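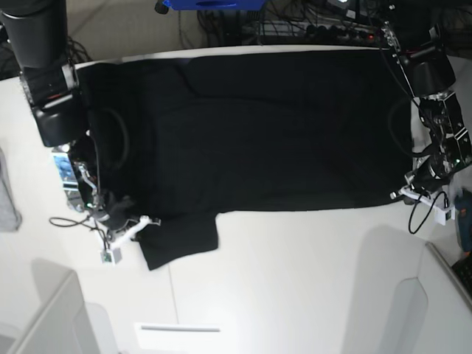
Stand: 1. März 2025, Wäschetisch im Leihfundus Rarunus, Gevitz

Ich habe die alte Liste aus dem September genommen, alles rausgeworfen, was wir sowieso nie abgehakt haben, und meine Kommentare gleich drangeschrieben (die standen vorher auf lauter Klebezetteln, und die Hälfte klebte irgendwann unterm Tisch). Die Liste gilt für den Tisch und für alles Schwarze, was darauf landet: Oberteile, Kellnerhemden, Bühnenzeug. Für Kostüme mit Pailletten gibt es weiterhin das grüne Blatt.

## 1. Tisch und Platz

- [x] Tischplatte abgewischt und trocken
- [x] Keine Grate oder Splitter an den Kanten
- [x] Tisch wackelt nicht
- [ ] Boden vor dem Tisch frei

**Kommentar:** An der weißen Platte hänge ich inzwischen richtig. Vorher hatten wir die dunkelgraue, und schwarzer Stoff auf dunkelgrauem Tisch ist zum Verzweifeln, da sieht man weder den Saum noch das Loch drin! Auf Weiß zeichnet sich jede Kante ab. Dafür sieht man halt auch jeden Fussel, also bitte vor dem ersten Teil wischen und nicht erst, wenn es schon peinlich wird.

Der Boden ist nicht abgehakt, weil da schon wieder der Karton mit den Kleiderbügeln stand. Ich bin selbst drübergestolpert, mit einem Stapel auf dem Arm. Der Karton kommt ins Regal, unterstes Fach links.

## 2. Strom und Kabel

- [x] Stecker und Leitungen ohne Risse oder Knicke
- [x] Nichts steht unter Spannung auf einem feuchten Fleck
- [x] Dampfgerät hat einen eigenen Platz und steht gerade
- [ ] Mehrfachsteckdose sitzt fest in der Halterung

**Kommentar:** Was auf oder am Tisch ein Kabel hat, wird einmal mit den Augen abgelaufen, von vorn bis hinten. Schwarzes Kabel auf schwarzem Stoff übersieht man unglaublich leicht, und wer dann schwungvoll am Hemd zieht, zieht eben alles mit. Also erst schauen, dann ziehen.

Die Mehrfachsteckdose liegt immer noch lose hinter dem Tisch. Die Halterung ist bei Ndlovu bestellt, zusammen mit den Rollen für den Wäschewagen. Bis sie da ist: nichts zusätzlich einstecken, auch kein Handy, auch nicht kurz.

## 3. Bevor das Teil ausgebreitet wird

- [x] Taschen geleert und einmal umgestülpt
- [x] Auf Stecknadeln und Sicherheitsnadeln abgetastet
- [x] Anhänger mit Leihnummer vorhanden
- [x] Teil ist wirklich trocken, auch unter den Armen

**Kommentar:** Die Nadeln sind bei uns der Klassiker. Nach jeder Theaterwoche steckt irgendwo noch eine im Ärmelsaum, und die findet man entweder mit der flachen Hand (langsam!) oder mit dem Daumen (schnell und mit Gebrüll). Ich fahre von innen am Saum entlang und halte den Magneten daneben. Der Magnet wohnt in der Blechdose und soll da bitte auch wieder hin.

Beim Trockencheck verlasse ich mich nie auf den Rücken vom Kleidungsstück, der ist immer zuerst fertig. Achseln, Kragen, Bündchen. Wenn es sich kühl anfühlt, wandert es zurück auf die Stange.

## 4. Ausgebreitet prüfen

- [x] Flach hingelegt, Falten mit der Hand ausgestrichen
- [x] Ärmel einzeln angeschaut, Vorder- und Rückseite
- [x] Nähte an Schulter und Ärmelansatz
- [x] Saum einmal ringsum
- [ ] Glanzstellen notiert

**Kommentar:** Hier geht die meiste Zeit drauf und das ist auch richtig so. Ich streiche immer von der Mitte nach außen, dann legt sich der Stoff von allein. Bei langen Teilen die beiden Enden nur anfassen und sanft auf Länge bringen, nicht zerren, gerade bei Jersey. Der verzeiht viel, aber ein ausgeleierter Ärmelansatz bleibt ein ausgeleierter Ärmelansatz.

Ärmel, die zur Seite wegklappen, sind mein persönlicher Lieblingsfeind. Ich lasse sie beim Prüfen erst mal liegen, wie sie wollen, und kümmere mich beim Falten drum, sonst fummelt man zweimal.

Zu den Glanzstellen: Helle Flecken auf Schwarz sind oft bloß Licht! Bevor ihr „Bügelglanz“ auf den Anhänger schreibt, das Teil ein Stück drehen. Wandert der Fleck, war es die Lampe. Bleibt er, war es das Bügeleisen. Ich habe letztens einen ganzen Schwung Hemden umsonst aussortiert und durfte alles wieder einräumen, das hat mich eine halbe Mittagspause gekostet. Der Punkt ist heute offen, weil die hintere Lampe flackert und ich dem Ergebnis nicht traue.

## 5. Fusseln und Flecken

- [x] Fusselrolle, beide Seiten
- [x] Kragen und Manschetten auf Deo- und Schminkreste
- [x] Fleckenmittel verschlossen und beschriftet
- [x] Handschuhe in Reichweite

**Kommentar:** Wir benutzen im Moment das Fleckenmittel von Bodeo, die Flasche mit 250 ml. Bitte immer erst an der Innennaht probieren, Schwarz ist nicht gleich Schwarz, und manches wird davon so komisch rotbraun. Deckel nach jedem Tupfen zu. Ich weiß, das nervt, aber umgekippt ist die Flasche schneller, als man gucken kann, und dann ist auch der Tisch dran.

Tücher mit Fleckenmittel kommen in den Deckeleimer und keinesfalls in die Tonne neben dem Dampfgerät. Das war früher mal anders geregelt, das alte Schild hängt leider noch. Kommt weg, sobald ich die Leiter habe.

## 6. Falten und Stapeln

- [x] Ärmel nach innen, glatt, ohne Wulst
- [x] Auf Regalbreite gefaltet
- [x] Anhänger liegt oben und ist lesbar
- [ ] Stapelhöhe eingehalten

**Kommentar:** Das Regalfach ist 65 cm breit, da passen zwei Stapel nebeneinander, wenn man ordentlich faltet, und anderthalb, wenn man es eilig hat. Gefaltet wird erst die Länge, dann die Breite. Ja, ich weiß, zu Hause macht ihr das alle anders. Im Fundus machen wir es so, damit die Kanten alle nach vorn zeigen und man beim Rausziehen nicht den halben Turm mitnimmt.

Stapelhöhe: der Schwarzstapel war heute bei knapp 27 Teilen und hatte schon deutlich Schlagseite. Ich habe ihn geteilt, aber das obere Fach ist damit voll. Da muss Ausschussware raus, und zwar vor der Frühjahrsausleihe. Über Kopfhöhe wird sowieso nichts Schweres gelagert, das bleibt so.

## 7. Zum Schluss am Tisch

- [x] Dampfgerät aus und leer
- [x] Scheren und Nahttrenner in der Dose
- [x] Nadeln gezählt, Magnet dabei
- [x] Platte noch einmal gewischt
- [ ] Reparaturkorb durchgesehen

**Kommentar:** Den Nahttrenner bitte mit Kappe wegräumen. Die Kappe ist winzig und rot, also gut zu finden, sogar für mich ohne Brille.

Der Reparaturkorb quillt über, dazu bin ich schlicht nicht gekommen. Obenauf liegen zwei Oberteile mit offener Seitennaht, die wären schnell gemacht, falls jemand die Maschine ohnehin schon mit schwarzem Garn bestückt hat. Das Garn selbst geht übrigens auch zur Neige, ich schreibe es auf die Einkaufsliste.

## Offene Punkte

| Was | Bis wann | Bemerkung |
|---|---|---|
| Kleiderbügelkarton wegräumen | sofort | unterstes Fach links |
| Halterung Steckdose | nach Lieferung Ndlovu | so lange nichts zusätzlich einstecken |
| Hintere Lampe flackert | vor der nächsten Prüfrunde | erst Leuchtmittel tauschen, dann weitersehen |
| Glanzstellen nachprüfen | wenn die Lampe geht | Teile hängen an der linken Stange |
| Altes Schild an der Tonne | wenn die Leiter zurück ist | |
| Oberes Fach ausmisten | vor der Frühjahrsausleihe | ich helfe gern mit |
| Reparaturkorb | laufend | schwarzes Garn nachkaufen |

Wer etwas erledigt, streicht es bitte direkt in der Tabelle durch und schreibt sein Kürzel daneben - Bleistift reicht.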